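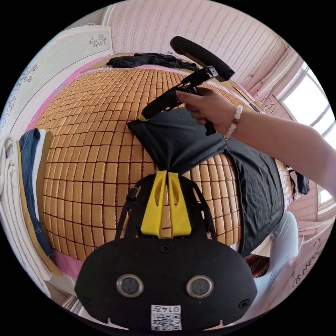 When should I change from the summer bedding to the winter bedding? Change when you wake up cold two nights in a row, and do not wait for the heating to start.

In the Keskinen houses the heating comes on when the outside temperature stays low for some days, so there is often a gap in early October when the bedrooms are cool. Oksana Kravets from house 14 asked us about this, and we think more neighbors have the same question. A winter quilt that was in a bag since April needs one full day in fresh air before you use it. Hang it on the balcony rail only if it is dry outside – the morning fog goes into the filling very quickly.

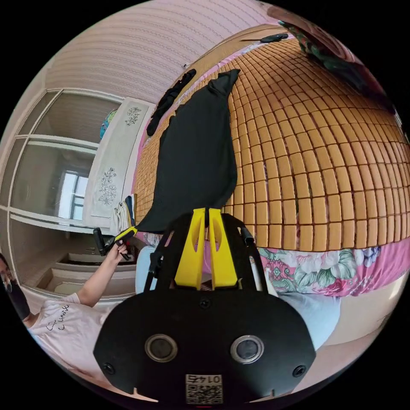
Summer covers should be clean before you put them away, also the ones that look clean. Cotton sheets can go in the machine in the laundry room, but wool should be washed by hand or only aired. A mat of small tan tiles over the mattress is nice in July, and for winter storage you wipe it with a damp cloth, let it dry flat and roll it without pressing. Dark fabrics are better washed alone the first time.

The big dryer is free to book from 4th October. Please write your name on the list by the door, and leave the filter clean for the next person. Questions about the dryer go to Teemu Väisänen.

Venla Koskela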